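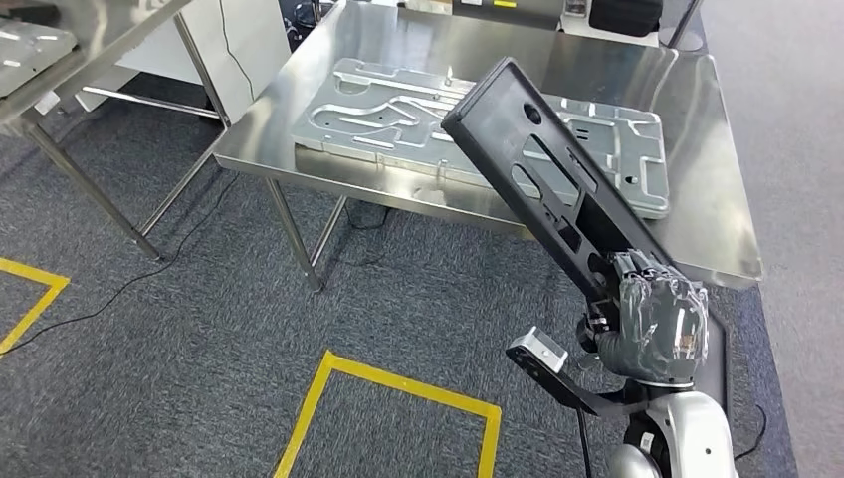

Unit 6: Fixture Plates and Molded Panels

Handout for the Whitlock evening course, Fixtures and Workholding. Revised 19/04/2022.

Read this before the bench session. Bring the drawing packet from Unit 5 and a pencil. Calipers are in the drawer under the sign-out sheet.

6.1 What a fixture plate does

A fixture holds a part in one known position so that the next operation lands in the same spot every time. In this unit the fixture is a flat aluminum plate with grooves and channels milled into the top, and the part is a black molded plastic panel. The plate sits on a stainless worktable. The table is only a support. All location comes from the plate, and you should never measure from the edge of the table, which has a rolled lip and is no use as a reference.

Aluminum is a common choice for this sort of plate. It machines quickly, stays flat enough for plastic parts, and one person can usually lift it. Steel lasts longer under clamps but is heavier and slower to cut. The Kuvano practice set was priced in both, and the aluminum version came out at 637 dollars against 820 for steel. Keep those two figures, you will need them for the worksheet.

6.2 Grooves, holes and pins

Milled grooves can do several jobs. They can clear a rib or rim on the part, carry vacuum, or give a place for chips and dust to go. You can't tell which from the shape alone – check the drawing. On drawings from Kuvano, clearance grooves are marked C and vacuum channels are marked V.

Round holes in a plate may be for mounting, for dowel pins, or for lifting screws. A pin that stands up from the plate is often a locator. Before you load anything, run a finger around it and feel for burrs. A burr on a locating pin will score the inside of a plastic hole, and the part will then sit high.

The usual layout is two pins. One fits a round hole and fixes the position. The other fits a slot and stops the part from turning. If both pins went into round holes, a small change in the size of the plastic would be enough to make the part bind. Plastic moves with temperature a good deal more than aluminum does, so this matters more here than it did in Unit 5.

6.3 Handling the panel

Long molded panels flex. A raised rim makes the panel much stiffer than a flat sheet of the same thickness, but slots and pockets take some of that stiffness away again. Support a long panel near both ends when you carry it by hand. When you lower it onto a plate, bring the round hole down over its pin first and then let the slot find the second one.

Don't force it. If the panel won't seat under its own weight and light hand pressure, lift it off and look at the underside. The causes we see most are:

flash left on the rim
a chip in a groove
the panel turned end for end
the wrong plate

A matte black surface shows scratches. Keep tools off the face, and set finished panels rim down on the foam sheets.
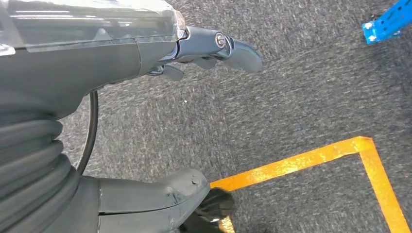 Susside asked after last term's session whether the slot-and-pin rule still holds when a panel is clamped along its whole length, and said that in their shop they simply open up both holes and let the clamps do the work. It can be done, but the clamps then decide where the part sits, and they won't decide the same way twice. For rough trimming that may be fine. For anything with a tolerance on hole position, use the pins.

6.4 Checking a plate before use

Wipe the top with a dry cloth, then with alcohol. Blow out the channels, eyes covered. Lay the straightedge across both diagonals and look for light under it. Check that each pin is tight. Write the result on the card, including plates that pass.

A plate in the Vavside exercise is rated for 4,000 loads between full inspections. The wipe and pin check is done every 30 loads. Note that the two are separate records and go on separate cards.

6.5 Worksheet

Sketch the plate from above and mark where the part is located and where it is only supported.

Work out the cost per load for the aluminum and the steel plate, using the Vavside inspection interval as the working life. Show your figures.

Write a loading instruction for a new operator in six lines or fewer.

Hand in the sketch and the instruction together. The Vavside drawing is sheet 3 in the packet, and the reading for Unit 7 is the chapter on toggle clamps.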